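Sosham Bench Parts: read me first

G'day, and thanks for grabbing this. Sosham is my set of notes and pictures of the bits that live on my electronics bench, mostly modules, latches, boards and the panels they get fixed to. I started it in August as a way of remembering which part went where, and it grew. If you like poking at old hardware you'll probably feel at home!

What's in it

The set has 200 entries. Each one is a picture plus a line or two I typed up afterwards, usually with a cuppa going cold next to me. I kept the wording plain: "blue latch tab", "mounting panel", "pin header". If I wasn't sure what a part was, I wrote "module" and left it at that. You'll see that word a lot.
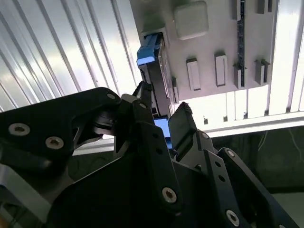
Names come next, and I'll admit I'm fussy about them. Every part gets a shelf word (Baltix for anything with a latch or clip, Vindex for bare boards) followed by a number. A part that fits both goes under Baltix - I look for the clip first when I'm hunting through the drawer, so that's how my brain files it. I tried doing it by colour for a while and gave up once half the drawer had come out as "blue".

The folders

baltix/ has 100 entries, all latches, clips and cased modules
vindex/ is everything with a board showing
kikuchi/ is the leftovers, named after the biscuit tin they used to live in
notes.txt is my running list of mistakes, newest at the top

Boards were the fun ones to write up. I noted the case colour, whether the header pins were showing, and anything round or shiny that might help you tell one from its neighbour. I didn't write down part numbers unless I could read them without squinting, so please don't ask me for a full inventory.

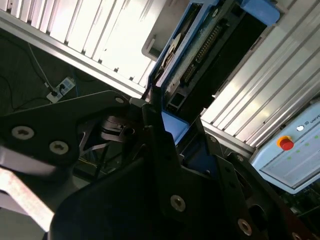 Blue-cased board with its pin header showing, between the slatted panels (filed under baltix/ for the clip).

Things to know before you use it

The light changes from one picture to the next. Slatted aluminium catches it something shocking, so the grooves can come up very bright while the stuff underneath stays dark. I left all of that alone. Cables and power strips turn up as well, and I haven't labelled them.

There are 2 versions of the notes floating about. The older one says "grey" for nearly everything and has 10 entries filed in the wrong folder. Use the newer one - it has the word "tidied" on the first line.

Using it

Go for your life. Copy it, rename it, print it out and stick it above your own bench. If you fix a label, add a line to notes.txt with the old wording and the new wording so I can follow along. Still to do: the kikuchi folder needs a proper sort, and I want to settle on one spelling of "aluminium" across the lot.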